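# Handout 4: Modular Coordination and Tolerance

Course notes, Building Systems I. Read before the August review.
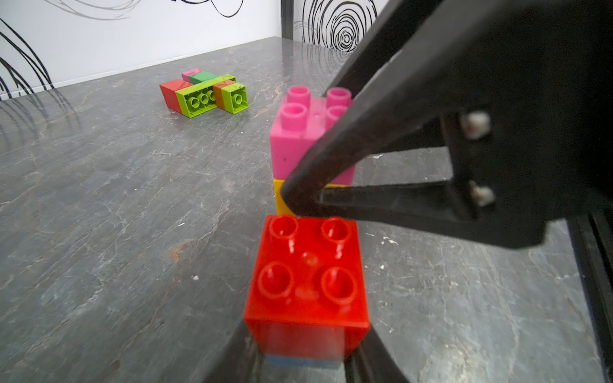
## 1. The basic module

A modular system fixes one length, M, and requires that the nominal size of every component be a whole multiple of it. In this course M = 100 mm. A component of nominal size 3M is made smaller than 300 mm so that a joint fits inside the grid space.

Three sizes must be kept separate in your drawings:

- **Nominal size** - the grid space reserved for the component.
- **Work size** - the size the maker aims for.
- **Actual size** - the size measured on delivery.

Work size equals nominal size minus one joint width. Half of the joint falls on each side.

## 2. Stacking error

Let each course have a height deviation with standard deviation *s*. If deviations are independent and centered on zero, the deviation of a stack of *n* courses is

s(n) = s × √n

If the deviation is a fixed bias *b*, the error grows as n × b. Bias dominates in tall walls. A bias of 0.2 mm over 68 courses gives 13.6 mm, while random error with s = 0.2 mm gives 1.65 mm.

## 3. Case: the Fosden wall

The Fosden wall was laid with dry-stacked blocks from the Plikau works. Lục measured 713 blocks before laying and found a mean height above work size. Vũ repeated the survey on a second delivery of 1,739 blocks, with the same sign of error. The wall was corrected with a thinner leveling course at mid-height.

Note that the two deliveries came from different molds. They should not be pooled when you estimate *s*.

## 4. Problems

1. A wall has 25 courses with s = 0.3 mm and no bias. Find s(n).
2. A run of openings must fit in 2,527 mm. Give the largest whole multiple of M that fits and the remainder.
3. Read Alemayehu, chapter 2. Explain why a joint can absorb random error but should not be sized to absorb bias.

Show units at each step. Problem 3 should take one page at most.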